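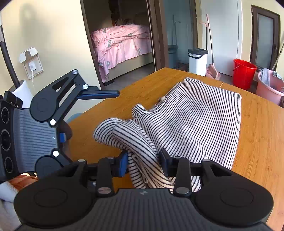
Striped knit shirt

A striped knit shirt is a pullover garment made of knitted fabric with bands of two or more colors running across the body and, in most cases, the sleeves. It may have long or short sleeves and is worn by adults and children of any sex. The stripes are usually horizontal when the wearer is standing. Vertical stripes are less common in knits, where they are harder to produce on ordinary machines.

The name covers light jersey tops as well as heavier pullovers. Shops often sort them by weight, with thin ones sold as T-shirts and thick ones as sweaters, but there is no fixed line between the two.

Origins

Striped knit tops are closely tied to seafaring. In the nineteenth century, striped undershirts became part of naval dress in several European countries, France being the best known. The French pattern, in white and indigo blue, spread from the navy to fishermen and other workers along the coast of Brittany. Similar shirts were worn in Russia, where the garment is called a telnyashka and is still issued to some branches of the armed forces.

During the first half of the twentieth century the shirt moved into resort wear and then into everyday clothing. By the 1960s it was sold widely in Europe and North America with no link to work at sea. Popular accounts say that stripes made a sailor easier to spot in the water. Firm evidence for this is thin, and the story may have been attached to the shirt later.

Fabric

Most light striped shirts are made of single jersey, a plain knit with a smooth face and a slightly rougher back. The fabric stretches more across its width than along its length. A cut edge of single jersey tends to curl, so hems and cuffs are turned and stitched or finished with a band.

Heavier shirts use interlock or rib. Interlock is in effect two layers of rib knitted together, and it looks the same on both sides. Rib has raised columns and springs back well, and for that reason it is often used for collars and cuffs even when the body is jersey.

Cotton is the most common fiber. Wool, viscose, acrylic and blends are also used. Weight is given in grams per square meter. Fabric over 200 grams is generally treated as heavy for a T-shirt and suitable for cooler weather.

Stripe types

Yarn-dyed stripes are made by feeding yarns of different colors to the knitting machine in a set order. The color goes all the way through the fabric, although the back may look softer or more blended than the face. Striping units on circular machines change the yarn automatically, so that wide bands can be made as easily as narrow ones. Machines without these units are limited to small repeats.

Printed stripes are applied to finished fabric. They cost less, but the color sits mainly on one side, and the ground shows through when the fabric is stretched. A printed stripe can also drift away from the line of the stitches, a fault that becomes clear at the hem.

Narrow, evenly spaced stripes are sometimes called feeder stripes. Bands of unequal width that repeat in a larger pattern are called engineered stripes. The Breton type has dark stripes narrower than the white spaces between them, often with a plain area across the shoulders.

Cutting and matching

Stripes make small errors easy to see. Before cutting, layers of fabric are lined up on a pin table so that the same stripe falls at the same height in each layer. Knit fabric shifts while it is being spread, and it is often left to rest overnight before the knife is used.

The side seams are matched first. On better shirts the stripes on the sleeve also meet those on the body at one chosen point, usually partway up the front of the armhole. They cannot match all the way around because the sleeve cap and the armhole have different curves. Patch pockets, where present, are cut from the same part of the repeat as the fabric they cover.

Circular knitting adds another problem. Each row is part of a long spiral, so the stripes meet slightly out of step when the tube is slit open. Finishing mills correct this by pulling the fabric straight on a frame. If the correction is poor, the side seams may twist toward the front after washing.
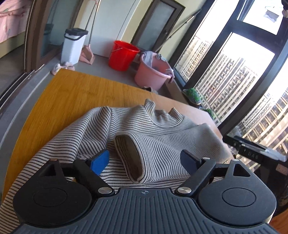

Necklines and collars

The boat neck is wide and shallow, running nearly straight from shoulder to shoulder. It is the traditional shape for the Breton shirt. Crew necks are round and close to the base of the neck, with a rib band. Mock necks and turtlenecks have a tube of fabric that stands up or folds over, and are more common on winter versions.

Collar bands may be knitted in a solid color or cut from the striped body fabric. When body fabric is used, the maker has to decide where the stripe falls on the fold, since a slight change is noticeable next to the face.

Production

Striped knits are made both by large mills and by small workshops. The town of Ziltska was known for wool pullovers with dark and light bands, made for river crews and later for general sale. The Fima mill produced cotton jersey there and supplied cutters in nearby Gatalen. Hattori, a maker of flat knitting machines, offered a model with automatic yarn changing that was taken up by several workshops in the district.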